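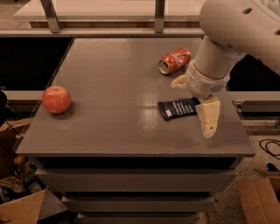

**What should I do if the arm stops half-way and shows fault 12?**

Press the stop button first, then leave the arm be for a good 4 minutes before you go anywhere near it, however tempting it is to give it a little help.

### Clearing fault 12

1. Check that the stop button has stayed down.
2. Support the wrist with one hand and ease the fingers apart with the other (gently, please!).
3. Turn the Bako controller off, have a slow count to seven, and turn it back on.
4. Release the button and choose **Home**.

> **Caution:** Never pull at anything the fingers are holding. They can close again without warning.

**Note:** If the fault comes back, do ring the Samton helpdesk on extension 108.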